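Moko Pool Ledger: Support
Ticket: Prize split counts a member who joined after the draw
Status: Resolved (workaround), fix pending
Component: Draws / Prize allocation
Opened by: Leonie Wallner
Severity: Medium

Summary

Our office lottery pool has 14 members with six shares each, 84 shares total. All 14 were paid up before ticket purchase for the December Drukunmont draw. One ticket won $900.00. Moko allocated $60.00 to each member and lists 15 members on the draw. The extra member was added to the pool the morning after the draw and had no money in it.

Expected: $900.00 divided over 84 shares, so $64.28 or $64.29 per member.
Got: $900.00 divided over 90 shares, $10.00 per share, $60.00 per member.

No payments have gone out. The payout batch in Painemal is in Draft and I have it on hold.

Environment

Moko web version, manager account
Results import: Skurnness feed, automatic
Payout: Painemal connector, manual release
Split method: By shares
Carry-over of small prizes: Off
Browser: reproduced in two, same result in both

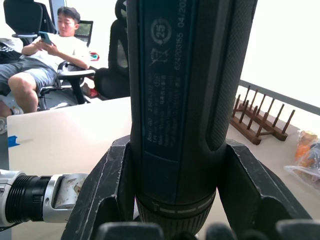 Steps to reproduce

1. Create a pool with two members, six shares each. Mark both paid.
2. Enter a ticket for a draw that has not happened yet. Close the entry.
3. Let the draw date pass. Do not import the result.
4. Add a third member with six shares. Leave the join date at its default.
5. Import the result, or type in a prize by hand.
6. Open Draws, then Allocation. Three members are listed and the prize is split three ways.

I ran this in a test pool with a made-up prize and got the wrong split each time. If the result is imported before step 4, the split is correct. The order of steps 4 and 5 is the only thing that matters.

Log

8:10 a.m., Leonie Wallner
New member added from the Members page. Shares set to six, paid status left at Unpaid. She is supposed to start with the next draw.

8:25 a.m., Leonie Wallner
Skurnness import finished. The import normally runs overnight. The status line said "Source delayed, retrying" when I logged in, so the result arrived after the member was added. I did not connect the two at that point.

8:40 a.m., Leonie Wallner
Noticed the $60.00 figures. Checked by hand and confirmed they are wrong. Also noticed that the new member is marked Unpaid on the same screen that gives her $60.00. I would have expected Unpaid to block an allocation no matter what the join date is.

9:05 a.m., Leonie Wallner
Put the Painemal batch on hold. Opened this ticket. Attached the member export, the allocation export and the pool activity log.

9:50 a.m., Support
Thanks for the exports. Please confirm two settings under Pool, Rules: "Lock shares at" and "Unpaid members".

9:58 a.m., Leonie Wallner
"Lock shares at" is set to Result. "Unpaid members" is set to Include and flag. I do not remember choosing either one. The pool was copied from last year's pool, so they may have come over with it.

10:20 a.m., Support
Those two settings together explain the split. With "Lock shares at" set to Result, Moko records the member list when the prize is imported. Anyone in the pool at that moment is counted. "Include and flag" then keeps unpaid members in the calculation and puts a small marker next to their name. Older pools used Result as the default. New pools use Purchase. Copying a pool keeps the old value.

10:31 a.m., Leonie Wallner
Understood. I still think this is a defect. The join date on the new member is later than the draw date, and both dates are in the database. No rule setting should let a member share in a draw that closed before they joined. Our written pool agreement says the same thing: shares are fixed when the ticket is bought.

10:45 a.m., Support
Agreed that the join date should be checked. Passed to development. For now, please try changing "Lock shares at" to Purchase and recalculating the draw.

11:05 a.m., Leonie Wallner
Changed to Purchase, saved, clicked Recalculate. No change. Still 15 members, still $60.00 each. Logged out and back in, same.

11:30 a.m., Support
Recalculate uses the stored snapshot and does not make a new one. The snapshot has to be cleared first. The Clear Snapshot button is hidden while a payout batch exists, including batches on hold. The batch needs to be deleted in Painemal, and the connector needs to sync, before the button shows up. 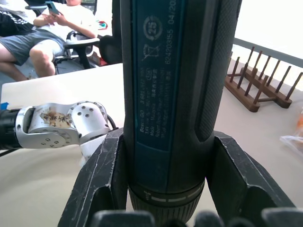
Deleting a draft batch does not affect the prize entry or the ticket record, and the batch can be created again from the same draw once the numbers are right.

11:42 a.m., Leonie Wallner
Deleted the draft in Painemal. Moko continued to show "Batch on hold" until I ran Sync Now from the Connections page. After that the button appeared.

11:50 a.m., Leonie Wallner
Cleared the snapshot, clicked Recalculate. Now 14 members and 84 shares, so the member list is correct. New problem: each member shows $64.29, and the total at the bottom of the page is $900.06. That is six cents more than the prize. The Create Batch button is grayed out with the message "Allocation exceeds prize."

12:15 p.m., Support
Second item is a rounding setting. Under Pool, Rules, Advanced, "Rounding" is set to Nearest. Each share of the prize is $64.2857, which rounds up for every member. Set it to Distribute Remainder. Moko will round everyone down to $64.28, which leaves eight cents, and then hand out one cent each to eight members until the total matches.

12:24 p.m., Leonie Wallner
Which eight members?

12:33 p.m., Support
By default, in order of join date, oldest first. There is a Rotate option that starts from the next member in line on each draw. Rotate only applies to draws calculated after it is turned on.

12:40 p.m., Leonie Wallner
Set to Distribute Remainder with Rotate on. Recalculated. Eight members at $64.29, six at $64.28. Total $900.00. Checked against a spreadsheet and it matches to the cent.

1:10 p.m., Leonie Wallner
Created a new batch. 14 lines. The new member is not on it. Batch released in Painemal and accepted. Allocation page now says "Submitted."

1:25 p.m., Support
Confirmed on our side. Keeping the ticket open for the join date check.

Workaround for other pool managers

If your pool was copied from an older one, check these before the next draw:

Pool, Rules, "Lock shares at": Purchase
Pool, Rules, "Unpaid members": Exclude
Pool, Rules, Advanced, "Rounding": Distribute Remainder

If a draw has already been calculated with the wrong member list:

1. Do not release the payout batch.
2. Delete the draft batch in Painemal.
3. In Moko, open Connections and run Sync Now.
4. Change the rules listed above and save.
5. Open the draw and use Clear Snapshot, then Recalculate.
6. Compare the member count, share count and total with your own records.
7. Create a new batch.

If the batch was already released, Moko cannot pull it back. Open a ticket and attach the allocation export. Corrections have to be entered as adjustments on the next draw, and each affected member has to be notified.

Open items

Join date is not compared with draw date during allocation. Development has this, no release date given.

Recalculate gives no message when it reuses an old snapshot. Requested: show the snapshot time next to the button.

Clear Snapshot is hidden when a batch exists. Requested: show it grayed out with a reason, the same way Create Batch does.

Copied pools keep outdated defaults without a notice. Requested: a review screen when a pool is copied.

The Skurnness delay is not treated as a fault. A late import is normal and the split should not depend on it.

Last comment, 3:05 p.m., Leonie Wallner
Two members asked why they got a cent less than the others. Sent them the rounding explanation from this ticket. It would save time if the member statement printed the rounding rule under the amount. Please add that to the open items or tell me to file it separately.

3:20 p.m., Support
Please file it separately under Statements and link this ticket.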